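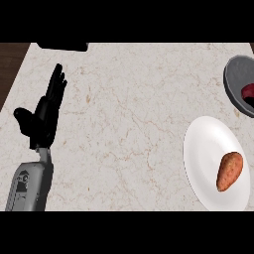 Slide 1. Marble countertop, rendered, white with tan veining.

Leave it up while people find seats. Don't start until the coffee line has cleared.

Hello. I'm Stella Shirima, I've been writing and fixing kitchen listings for Stedaswood for longer than I meant to, and the talk is called "Stunning, Spacious, Sun-Drenched: What We Do to Adjectives." Precious Cabanatuan was going to give the first half. She has a closing. You get both halves from me, and hers had the jokes.

Slide 2. The pile
I went through 593 of our listings with a highlighter. Yes, a real one. (Pause. Someone from the web team will groan.)
1,908 adjectives in the kitchen paragraphs alone. "Stunning" accounts for 73 of them. I'd like you to think about the last time you were stunned by a kitchen. I was once, in Calimlim, and it was a wiring problem.

Slide 3. Words that have stopped working
"Updated." Updated when? One listing in Flastia said updated and meant the Carter administration.
"Chef's kitchen." It has six burners and the owners eat cereal.
"Cozy." Buyers can translate this one in their sleep. So can their mothers.
"Spacious." Give the measurements. If the measurements embarrass you, you've learned something about spacious.
Ask the room for their least favorite. Take two. If it's the man from the Tromerar office, take one, he has a list.

Slide 4. The before and after
Read the before out loud, all of it, in the radio voice:
"Step into this stunning, light-filled gourmet kitchen, an entertainer's dream with gorgeous counters and endless storage."
Then the after, in a normal voice:
"The kitchen faces east and has a window over the sink. Marble counters. The pantry is deep enough for a stand mixer and the box it came in."
Wait. People usually like the pantry. Point out that the second one has fewer words and you could find the sink from it.

Slide 5. Objections
Sellers want "gorgeous." They do. They picked that tile and argued over it for a whole winter. Precious has a way of handling this: she asks them to tell her what they'll miss, and she writes that down. One couple said the spot where the dog sleeps when the floor warms up. It went in the listing. They stopped asking for gorgeous.
Managers want the search keywords. Fine, put them in the feature list, where they can't hurt anybody.

Slide 6. House rules, starting in May
One adjective of opinion per listing. Spend it where you like.
No exclamation points in the first line.
"Nestled" is over. I don't care what it's nestled in.
If a room has something wrong with it, say so before the photos do — buyers forgive a small bedroom faster than they forgive driving across town to a small bedroom.

Slide 7. Exercise, if there's time (there won't be)
Pairs. Describe the kitchen you grew up in, no opinion words, four sentences. Read a couple out. Cut this if we're past the half hour, and go straight to questions.

Handouts are by the door. The word list is on the back. Please don't laminate it.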